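I look after the Storar cell in the back workshop, and these are my notes on keeping it running. Last tidied up May 22, 2022. If you change something, please write it in here too!

## Setting up the sorting job

Start with the fingers. I wipe both pads, then check the bracket screws (they do creep loose, mostly after a long run). Then home the arm with the Amora script and wait for the beep before you put anything on the table.

For the rice and peanut shells I like the black tray on the right and the round mesh pan on the left, with the clear container further back. Give the gripper room between them or it'll clip a rim.

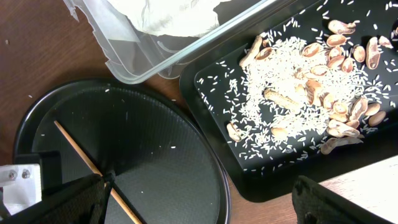

## Looking after it

- Brush stray grains off the table every 22 runs. They get under the tray and it rocks.
- Swap the finger pads after 100 runs, sooner if they look shiny.
- Recheck the wrist camera after any knock. I put up with 5 pixels of drift, but at 7 I redo the calibration.

Spare pads are in the Testatach drawer, second one down.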